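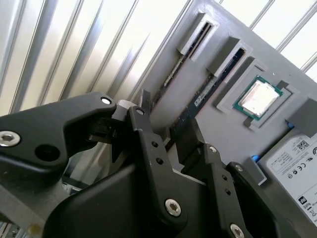

Memory module between the fingers, at the gray parts board

Is the Clidus assembly kit worth it for a small refurbishing shop?

Posted by stencombe_bench, 26 Jul 2019

Hello all! We fix up older desktop towers (nearly 100 a month, more when a school clears out), and I've been offered the Clidus kit on an 18-week lease. It comes with the arm, a gripper, the printed parts tray and the Clilla software. I'm fairly handy but no programmer, and I'd love to hear from anyone who has lived with one. Does it really cope with memory and processors, or will I be standing over it all day?

Reply from Hennessy Refurb

We've had ours since June and I'm fond of it, so take this with a pinch of salt! Lay the tower on its side, open side up, and keep the tray right next to it so the arm has a short trip. Memory was the easy part for us. Processors took far longer, and I still lift the socket lever by hand before each run. Set aside a good 6 days for teaching positions, and save a separate job for every case model you see.

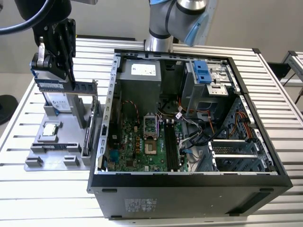

Can I print extra trays myself?
The files come with the lease, and any printer with a big enough bed will do the job.

Reply from oldtowers

too slow for us, sent it back. support was nice though

Reply from second_shelf

I'd add one thing to the long reply, which is good advice all through. Ask what the spare fingertip pads cost before you sign. Ours were 197 dollars a set, and they weren't in the quote. Tie your cables back too, as a stray power lead over the memory slots will spoil a run.
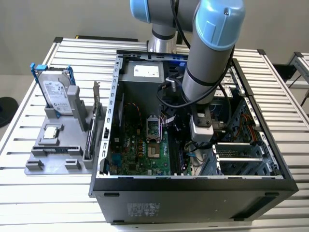
Related topics

Clilla software: saving a job for each case model
Leasing or buying a used arm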